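Workshop notebook, back bench
Mar 5, 2020

Slow start this morning, and I spent more of it than I meant to looking for the good scissors, which were in the Millano drawer under the sandpaper (please, whoever reads this, hang them on the hook). After that it went along nicely and I got most of what I wanted out of the day.

Main job was the wicker. I'm still very fond of the Usness weave, even though it sheds little bits everywhere and catches on every sleeve I own. The rim on the last piece measured 63 cm around before trimming and 58 after, so I'm taking off too much again — next time mark it first and cut second, the way I keep telling everybody else to do it. The Vidal cane is softer in the hand and I do like the color, but it splits if you hurry, and I hurry.

Also went back to the question of lining. Tissue is cheap and it's right there on the shelf, and for anything light I think it's plenty. Cloth sits better and doesn't tear at the corners. I'd be happy to go on with both for a while and let the Sestari order decide it for us, as they haven't told us which they want anyway.

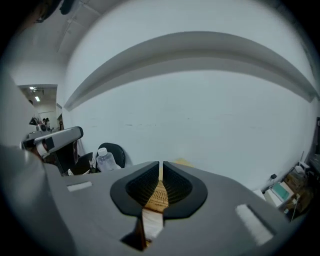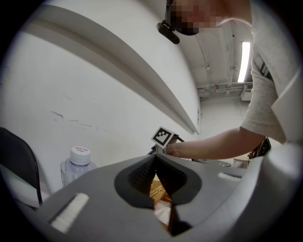

Back bench, Thursday. Wicker and a bit of white tissue or cloth in the second one.

Some leftovers, so I don't forget them. The wall over on that side could do with a wipe or a coat of paint when the weather warms up, the scuffs are starting to bother me. Chairs need to go back under the tables at night, please! I walked into one again on Tuesday and said a few things I won't write down.

Stock: 70 lengths of cane left, and roughly 3,000 of the small ties, so no need to order before the end of the month. Tomorrow I'll soak the next bundle first thing and start on the handles after lunch.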